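Laundry robots, net curtains, and my sister-in-law's bet
January 17, 2023

So my sister-in-law Leonora bet me dinner that I'll have a machine folding my towels before her youngest finishes high school. He's in sixth grade. I took the bet right away, then went home and lay awake wondering if I'd been an idiot, and that's how I ended up reading about robot hands for most of the holidays.

Some background if you're new. I worked in the back room of a small commercial laundry for a long time (restaurant linens, a couple of hotels, drapes in the spring) and I still have opinions about folding. Strong ones. My kids won't fold in front of me.

What gets me is how much of that place was already automatic. The washers weighed the load and dosed their own soap. The flatwork ironer would take a damp tablecloth in one end and hand you a pressed one out the other, and the newer one even folded it in quarters. People hear "robots can't fold laundry" and I want to tell them that machines have been folding flat sheets for decades! But somebody had to stand at the front and feed it. Shiela Dumlao stood there for years. She'd reach into a cart of wet, twisted linen, find a corner without looking, run her other hand down the hem until she hit the next corner, snap it, and clip it. Maybe four seconds. You could talk to her the entire time.

That reach into the cart is what I'd be betting on. A sheet in a heap doesn't have a shape. Every time you touch it, it's a new heap. A box stays a box when you pick it up, and that's why the warehouse people got their robots first and we got a nicer soap pump.

I called Terence Entwistle, who used to fix our ironers and now does something with packaging lines, and asked him straight out who wins. He laughed at me for a while. Then he said to stop thinking about arms, the arms have been fine forever, and think about fingertips and knowing what you've got in them. Did you grab one layer or three? You and I can tell by rubbing. He said if I wanted to see what a hard case looks like I should go look at how these things deal with anything thin and slippery, and leave the towels for later.

He's right about towels, by the way. A towel is the friendliest thing in the basket. It's thick, it's square, it stays where you put it. Every demo video I found was towels or washcloths, and one T-shirt that took so long I made a sandwich. I did watch the one from Gruvach twice, because the shirt came out pretty decent. Sleeves tucked and everything. I'd have sent it back for the collar.

Nobody I watched started with a full hamper, though. The clothes were clean and dry and one at a time, laid on a table with plenty of room. My hamper has a fitted sheet in it that has eaten two socks and a pillowcase. I'd like to see that video.

Then there are sheers. I don't know if you've ever had to handle net curtains in quantity, but they were the job we all tried to trade away. They snag on a rough fingernail. They cling to themselves, they slide off the table if you look away, and you can see the layer underneath through the layer on top so your eyes are no help at all. Shiela did them with her hands nearly flat, barely pinching.

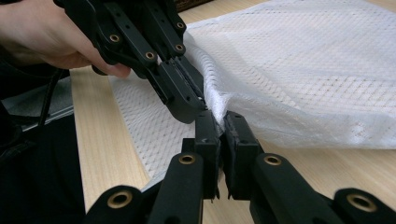

Mesh in the jaws, with a second pair waiting underneath.

I keep going back to the ridges on those jaw pads. My old-laundry-lady brain says "ooh, that'll pull a thread," and then the other half of my brain says well, smooth ones would probably let go. You do want a bit of bite. Shiela had little rubber finger cots from the office supply store for the same reason, and she went through a box of them every August when the hotels did their drapes.

And there's a person's hand holding the tool up top, which I find kind of encouraging. If you have to squeeze the thing yourself you learn pretty fast what it can't feel. I tried something like it at home with two pairs of kitchen tongs and the curtain from the bathroom window. Please try this. I got one corner up on maybe my sixth go and then couldn't find the other one for love or money, and I've been doing this since I was nineteen.

So where does that leave the bet? I think a hotel laundry gets its corner-finder before any of us gets anything at home. All the same size sheet, all day long, and a mechanic down the hall. At home it's one bra, a dog blanket, and something that says dry flat. I'm sticking with my side. But I've told Leonora that towels alone don't count, it has to do a mixed load out of the dryer, and she has to let me inspect the fitted sheet. She's thinking it over.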